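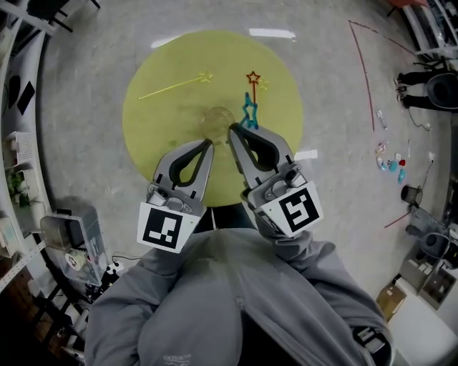 Gritergate Season 2 Moves to Wostham as Episode Count Drops

The second season of Gritergate will begin production in January, with the principal shoot relocated to Wostham and the episode order reduced from ten to eight. Poltima, the production company behind the drama, confirmed the changes in a note to crew and local suppliers.

Gritergate is a serialized crime drama set in a port authority office. The first season was shot mainly on leased soundstages, with exterior work limited to short location blocks. For season two the ratio is reversed. Most interiors will be built inside a former grain depot on the Wostham waterfront, and the adjoining streets will be used for exteriors without a unit move.

Showrunner Katherine Cuadros wrote the season as a ten-episode arc. Two of the middle episodes have been folded into the ones on either side. According to the production note, the average running time will rise from 44 minutes to 52 minutes, so the total length of the season changes only slightly.

"The material is the same, give or take one subplot," Cuadros said. "We lost a trial storyline that needed its own set and its own cast. The Weidemann story keeps all of its scenes."

The Weidemann story concerns the shipping firm introduced in the first season finale, in which a customs auditor finds a second set of cargo records bearing the company's name. The finale ended before the contents of the records were shown. Season two picks up the same night, at 11:40 p.m., and the first episode covers a little under five hours of story time.

The schedule allows 125 shooting days. Episodes will be shot in blocks of two, with one director assigned to each block and a single director of photography across the full season. Night work is grouped into the first and third blocks. The production has applied for street closures on the waterfront between 7 p.m. and 5 a.m. for those periods, and residents on the affected streets will receive written notice before each closure.

Poltima expects to employ about 200 crew members during the main shoot. Set construction at the depot is already under way. The port authority office is being rebuilt at a larger scale than in season one, with a fixed ceiling and practical lighting, which allows low-angle shots that had to be avoided on the old set. The harbor control room is new and will be used in six of the eight episodes.

An open call for background performers will be held in Wostham before the start of production. The casting office has set aside 2,000 registration slots. Applicants must be 18 or older and available for at least one night shoot. Registration does not guarantee work, and speaking roles are being cast separately.

The main cast is under contract for the second season, with one exception. The role of the deputy harbor master, which appeared in four episodes of season one, has been written out. The character's absence is addressed in dialogue in the first episode - there will be no recasting. Three new regular characters join the story, two of them on the Weidemann side. Names for those parts have not been released.

Post-production will overlap with the shoot. Editing on the first block starts while the second block is being filmed, and the sound mix is planned at 20 working days for the complete season. Picture format is unchanged from season one. The title sequence will be replaced.

No release date has been set. A third season has not been ordered, although the lease on the depot includes an option to extend.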